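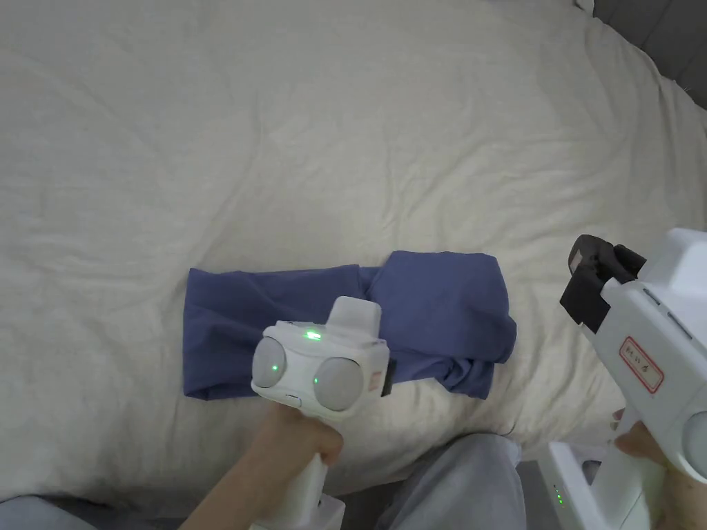 Safety whip

A safety whip is a tall, flexible pole mounted on an off-road vehicle so that drivers on the other side of a hill can see it coming. Whips are used on side-by-sides, quads, sand rails and dirt bikes, mostly in dune areas where the ground hides a vehicle until it is very close. Most whips carry a flag at or near the top. The words "whip", "whip flag" and "dune flag" are often used for the same item, though strictly the whip is the pole and the flag is a separate part.

Purpose

A low vehicle climbing the back of a dune cannot be seen from the front of it. Two drivers heading for the same crest from opposite sides may have only a moment to react. A flag carried well above the roof shows over the crest before the vehicle does. Many riding areas require one, and the required height, flag size and flag color differ from place to place. At the Stododden dunes the flag must stand at least 8 feet above the ground, measured with the vehicle parked on level sand, and rangers check at the entrance gate.
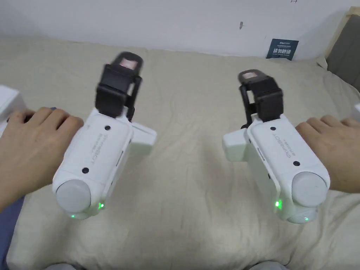 Height is measured to the tip in some areas and to the flag in others. Riders who travel between areas usually buy a pole tall enough for the stricter rule and leave it alone.

Construction

Early whips were plain fiberglass rods, often sold for bicycles. Fiberglass is still the usual material. It bends a long way without breaking, but it splinters as it ages, and old poles should be handled with gloves. Heavier poles hold a large flag more upright at speed and put more strain on the mount.

Two-piece poles join at a threaded metal sleeve and are easier to carry in a truck bed. The sleeve is the most common point of failure. Sand in the threads can make the halves hard to separate after a weekend of riding.

Mounting

A whip may be bolted straight to a frame tab or rear rack, or fitted with a quick-release base. Quick-release bases let the driver take the pole off before loading the vehicle on a trailer. Wiltulard sold a spring base that let the pole lean back under low branches. Drillard later offered a similar base with a locking pin, and the Amin riding club adopted it for its rental quads.

Lighted whips

Lighted whips have LEDs along the pole, inside a clear tube or wrapped around a core. They draw power from the vehicle battery and are common on night rides. A lighted whip does not always replace the flag - some areas ask for both after dark. Red and blue lights are restricted in many places because of their use on emergency vehicles.

See also

Sand rail
Paddle tire
Roll cage

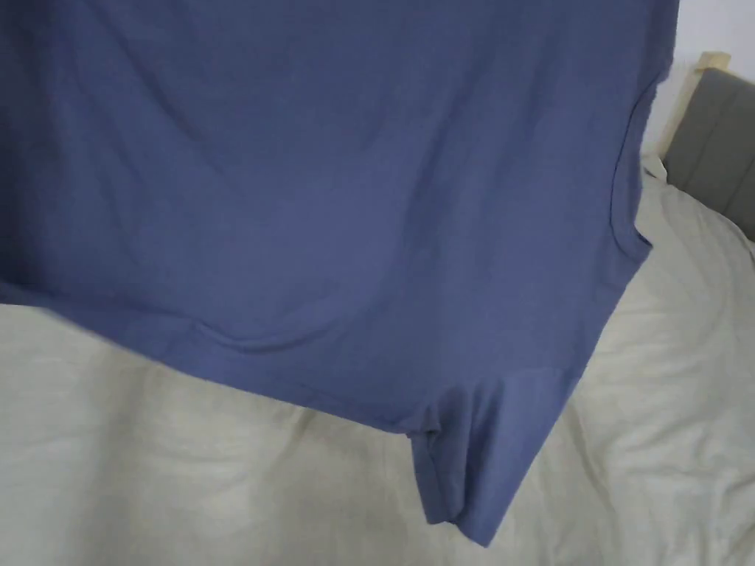 Care

Poles are usually removed for highway towing, as steady wind wears out both the flag and the base. Flags fade in sunlight and fray from the outer edge inward.

By Saulius Hunt. Last edited in June.

Filed under: Off-Road Gear, Dune Riding, Vehicle Safety

Contact the editors | Copyright Dune Riding Reference | Back to top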